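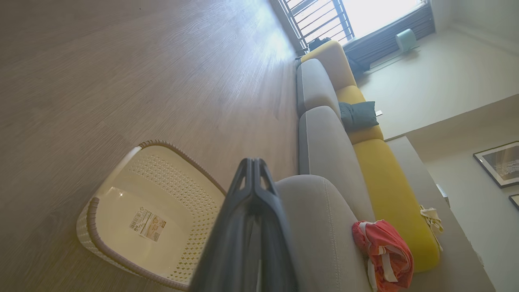
The new laundry basket, label still in the bottom, next to the sofa.

Wednesday, December 15, 2021

We went without a proper laundry basket for most of the fall. The old one was a wire thing that came with me from my first apartment, and in September one of the handles finally came off on the stairs with a full load of towels in it. After that I used a cardboard box, and then a bigger cardboard box, and then one of those blue shopping bags that fall over when you put them down.

On Saturday I bought a new one at Halász, the housewares store by the bus station. They had the fabric kind with a drawstring, a tall narrow kind with a lid, and plain plastic. I got the plastic. It's cream-white with small holes in the sides in a sort of woven pattern, and the rim is brownish, close to taupe. Inside it's smooth. My sweaters used to catch on the wire basket and I have two with pulled threads on the elbows, so smooth was what I was looking for.

The label is stuck flat to the bottom on the inside. It has the barcode and a tiny picture of the basket on it. I tried one corner with my thumbnail and it started to tear, so I left it. Natalia Rosales, from downstairs, says to warm it with a hair dryer first and pull slowly. Tímea says cooking oil. I don't want oil where the clean clothes go, so I'll try the hair dryer when I get to it.

The basket is going to live in the bedroom, between the dresser and the wall. I measured that gap before I went to the store and then left the piece of paper on the kitchen counter, so I guessed. It fits with a little room to spare.

Folding still happens in the living room. I've tried doing it on the bed and I end up with piles that have to be moved before anyone can sleep. The sofa works better. The seat is long enough to lay everything out in a row, and the back cushions are mustard yellow, so a white sock doesn't get lost against them. Gray socks on the gray seat are another matter. I found one last week that had been down the side of the armrest since before Thanksgiving.

What I do now is this. The basket goes on the floor by the arm of the sofa. Shirts come out first and get folded over the armrest. Pants next, then towels, and all the small stuff stays in the bottom until the end. The teal pillow gets pushed wherever there's space. A regular load takes me around 7 minutes if I don't turn on the TV. Sheets I do separately, and not well. Fatemeh Ansari showed me how to fold a fitted sheet once and I could do it for that one afternoon.

I like doing this in the daytime. We get good sun across the floor in that room, even in December, and it's easier to tell the navy from the black. The floor also shows every bit of dryer lint in that light, so I usually end up sweeping too.

Other things I still want to sort out before the end of the year:

The drying rack. One leg is bent and it leans toward the radiator. Botond offered to straighten it.

The detergent shelf. There are 4 open bottles up there and I only use one.

A second basket for towels. I'd get the same one again, but I'm going to wait and see how the rim holds up when it's full. The handles on the old one seemed fine too for the first few years.

Next post will probably be the hall closet, which I've been putting off.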